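Wudent 形状积木套装 使用手册

第 3 章 底板与积木的摆放

适用型号：Lekgate 2718
修订：2018年11月

本章说明如何放置拼条木板、如何检查和摆放积木，以及每次使用后如何收存。首次使用前请先读完第 2 章“开箱与清点”。如果木板和积木已经在桌面上放好，可以直接从 3.4 节开始。

3.1 开始之前

请先准备以下物品：

拼条木板，一块
形状积木，按装箱单清点
Flirham 防滑垫片，一包
干的软布，一块
铅笔和直尺（只在需要做定位标记时使用）

木板在低温处存放过的，拆开包装后平放过夜再使用。包装纸不要马上扔掉，收存时还要用到。

注意：积木为小尺寸零件，三岁以下儿童不得单独接触。

3.2 选择桌面

木板可以放在任何平整、稳固的桌面上，包括带孔的洞板桌面。桌面应比木板每边都宽出一些，免得手肘碰到木板时把它推出桌沿。

1. 清空桌面，擦去灰尘和碎屑。
2. 用手按压桌面四角。有晃动时先调整桌脚。
3. 将直尺侧立在桌面上，换几个方向看尺下是否透光。明显透光的位置不要放木板。
4. 桌面为洞板时，检查孔边有没有毛刺。有毛刺的孔用细砂纸轻轻打磨，再把粉末擦净。

说明：洞板的孔不影响木板平放，但较小的垫片可能正好落在孔上。遇到这种情况，把垫片向旁边挪开，使它完全压在实面上。

不要把木板放在桌布、报纸或泡沫垫上。软的衬垫会让木板在按压时倾斜，细高的积木容易倒。

3.3 放置木板

1. 双手托住木板两端，不要只捏一个角。
2. 把木板翻过来，在背面四角各贴一片 Flirham 防滑垫片。垫片离板边留出一指宽。
3. 翻回正面，轻放到桌面上。
4. 转动木板，使木条横在操作者面前，长边与桌沿平行。
5. 依次按压四角。某一角翘起时，在该角垫片下再加一片。
6. 用干布顺着木纹擦一遍板面。

木板由多根木条拼合而成，各条的颜色深浅不一，有的偏白，有的偏黄，也会有颜色更深的棕褐色条。这是木料本身的差别，不属于缺陷，也不会随擦拭变匀。

颜色较深的木条可以当作摆放时的参照线。后面的步骤里提到“深色条”，指的都是这些木条。每块板上深色条的位置都不一样，以手上的这块为准，不必与手册图示一致。

注意：不要在板面上贴胶带。撕下胶带时可能带起木纤维，残胶也会粘住积木底面。

3.4 检查积木

摆放之前，把积木逐个检查一遍。

1. 将积木从盒中取出，分散放在软布上，不要整盒倒出。
2. 查看各面有没有裂纹、缺角或多余的丝线。
3. 星形积木要看五个尖角，心形积木要看底部的尖端，这些位置最容易磕损。
4. 用指腹摸底面。有凸点时，将积木底面朝下放在细砂纸上轻推几下。
5. 不能修平的积木另外存放，不要混在套装里使用。

部分积木的顶面有细密的纹路，例如交叉网纹，属正常表面。纹路里积灰时用软毛刷清理，不要用刀尖刮。

同一种形状可能有不止一种颜色，同一种颜色也可能用在不止一种形状上。清点时请同时核对形状和颜色。只按颜色清点，容易把黄色的六棱柱和黄色的心形弄混；只按形状清点，则容易漏掉另一种颜色的星形。

3.5 摆放积木

摆放没有固定的图样。下面的做法适用于多数分类、辨认和抓取练习，可以按需要增减。

1. 先放后排。站或坐在木板的长边一侧，从离自己最远的地方开始，这样伸手时不会碰到已经放好的积木。
2. 六棱柱竖立放置，平顶朝上。可以放在靠近后角的位置，四周不放别的积木，作为单独的一块。
3. 屋形积木放在后排偏中的位置，不要让底面超出板边。
4. 需要练习区分相邻物体时，把两块积木靠在一起，一前一后，让前面的一块挡住后面的一部分。星形与心形搭配较为合适，两者轮廓差别大，颜色也容易分开。
5. 圆柱竖立，底面完全落在板上。可以对准一条深色条，方便下一次放回原处。
6. 剩下的积木放在木板中部和前部，彼此留出两指以上的间隔。
7. 最后从正上方和侧面各看一遍，把歪斜或搭在别的积木上的扶正。

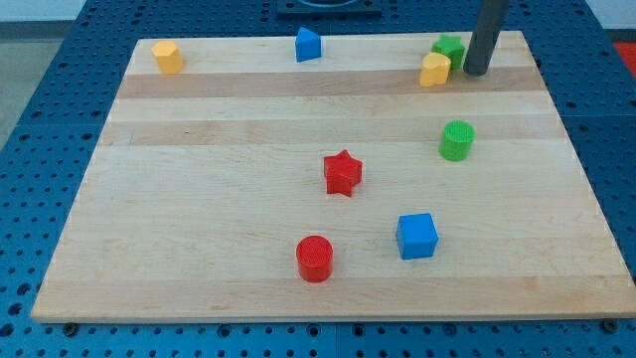 图 3-1 积木在拼条木板上的摆放，绿色圆柱立在深色条处

星形积木可以平正放置，也可以略微转一个角度。练习辨认轮廓时，建议每一轮都改变角度，不要总是让同一个尖角朝前。

屋形积木有尖的一端和平的一端。放好以后如果不稳，取下来换一个面再放。不要用橡皮泥或双面胶固定。

注意：积木贴着板边摆放时，移动木板前必须先取下。抬起木板时略有倾斜，边上的积木就会滑落。

3.6 记录位置

需要多次重复同一种摆法时，应当做记录。

1. 在纸上画一个长方形代表木板，标出靠近操作者的一边。
2. 画出深色条的大致位置。
3. 用简单的图形代表每块积木，旁边写颜色。
4. 相互遮挡的两块，注明哪一块在前。
5. 转了角度的积木，用箭头画出一个尖角的朝向。

记录纸与积木盒放在一起。Frimpong 空白记录本每本 116 页，页面上已印好长方形外框，可以另行购买，普通白纸同样能用。

如果必须在木板上做标记，只在侧面用铅笔轻画短线，不要画在正面。铅笔线用橡皮擦除后，再用干布擦净碎屑。

3.7 更换摆法

1. 先取走前排，再取后排，与摆放的顺序相反。
2. 一次拿一块。捏住积木的两个侧面，竖直向上提起，不要在板面上拖动。
3. 靠在一起的两块，先取前面的一块。
4. 全部取下后擦一遍板面，再按 3.5 节重新摆放。

只改变其中一两块时，不必全部取下，但取放时手臂应从空处经过。摆得较密时，从木板侧面伸手比从正前方方便。

说明：多人轮流使用时，由一个人负责摆放，其他人等摆放完毕再上前。

3.8 清洁

木板：日常用干布擦拭。有手印或污渍时，用拧干的湿布顺木纹擦，再立即用干布擦干。不要浸水，不要使用酒精、漂白剂或洗碗机。板面变得粗糙时，用 400 目砂纸顺木纹轻磨，磨后除尘，薄涂一层木蜡，放置到完全干透。

积木：用温水和少量中性清洁剂清洗，冲净后放在毛巾上晾干。不要放在暖气片上或阳光直射的窗台上烘干，受热后可能变形。积木底面未干时，不要放回木板。

防滑垫片：沾灰后防滑作用会减弱，可以用湿布擦拭。边缘卷起时应更换新的垫片。

3.9 收存

1. 按 3.4 节的方法清点积木，形状和颜色都要核对。
2. 积木放回盒内，星形和心形放在上层，不要压在其他积木下面。
3. 用原包装纸包好木板，平放在架子上。
4. 木板上面不要堆放重物，也不要长期斜靠在墙边。
5. 存放处应干燥、避光，远离暖气和厨房水槽。

长期不用时，每 2 个月取出木板翻一次面，再继续平放。

3.10 常见问题

木板在桌上滑动
检查垫片是否沾灰，是否落在洞板的孔上。清洁或移动垫片后再试。

木板中间拱起
多为两面受潮不均。拱起的一面朝上，平放在干燥的房间内数日，不要用重物强压。仍不恢复时停止使用。

圆柱放不稳
查看底面和板面有没有颗粒。清除以后仍然摇晃，按 3.4 节第 4 步处理底面。

从座位上看，后面的积木被前面的挡住
如果不是练习所需，把前面的一块向左或向右移开两指，或者抬高座椅。

木条接缝处有细线
细而均匀的接缝属正常。能插入纸片的缝隙表示胶层已开裂，请停止使用并联系经销商。

缺少积木
先检查盒内隔层和包装纸的折缝。确实缺少的，在补件单上写明形状、颜色和型号，寄回 Wudent 补件处，收件人 Wanda Nguyen-Tran。补件单见附录 B。

下一章：第 4 章 分类练习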